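Systems and Drivers

Trultgate has released version 4 of its graphics driver for Linux workstations. The update corrects a fault in fan control on Gorach cards, which in earlier releases could hold the fan at 3000 rpm after a heavy task had ended. Users who set a custom fan curve should save it before installing -- the update restores default values.

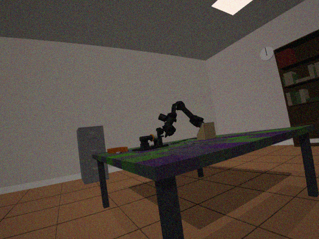

A simulated robotic arm on a table, computer rendering.

Memory clock settings are now kept after the system wakes from sleep. The default power limit stays at 200 watts. Owners of the Grovier card should wait for a separate package, now in testing at the Yusof office.

The driver can be installed from the usual download page. The March release will remain available for members who need the older kernel module.

Last updated: May 24, 2021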